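My Week as a Robot's Teacher

By Rosalind Lindqvist

I had been in the building for less than ten minutes when Mei Sorensen handed me a pair of grippers and told me to go push a chair around.

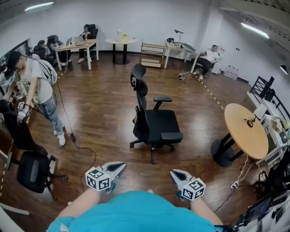
I should say that I am bad with my hands. I drop keys, I can't fold a fitted sheet, and I once needed help getting out of a rain jacket. So when my editor asked who wanted to spend a week at Clundgate learning to teach a robot, I put my name down mostly out of spite!

The idea is simple enough to explain to your mother (I tried, and she got it right away). You hold a gripper in each hand and do the chore yourself, with the same pinchers the robot will have. The cube printed with black-and-white squares lets the software work out where each gripper is while you move. Do the job enough times and all those runs go into training a program, which Clundgate calls Ambrose and everyone in the room calls "him."

My target was 24 good runs before lunch on the first day. I got nine. A gripper has no palm, and you don't know how much you lean on your palms until they're gone. I kept wanting to spread my fingers across the back of a chair and shove. What you do instead is pinch, wait a beat, and steer with your whole upper body like you're parking a shopping cart in a small garage.

"You're apologizing to the furniture," Mei told me. I was, too. Out loud, every time I bumped something.

Matěj Polák, who has done more than 500 of these, gave me the best tip of the week: go slower than feels polite, but don't stop. If you pause to think, the pause goes into the data, and then one day there's a robot standing in an office having a little think of its own. He also said to watch the cables, and I stepped on one about a minute later.

By the third day I'd started to enjoy it. There's a rhythm - reach, close, pull, let go, back up - and my shoulders found it before I did. Then they moved me to remote control, where you drive the robot's arms from across the room, and I was terrible all over again. Hands-on felt like dancing in oven mitts. This felt like dancing in oven mitts by mail.

I finished the week with 267 runs, and Mei threw out 100 of them. I asked her which ones. She said I'd be happier not knowing, then showed me anyway, and we watched me miss the same armrest four times in a row while I muttered "sorry, sorry" under my breath. Ambrose gets the other 167. I hope he has better manners around cables.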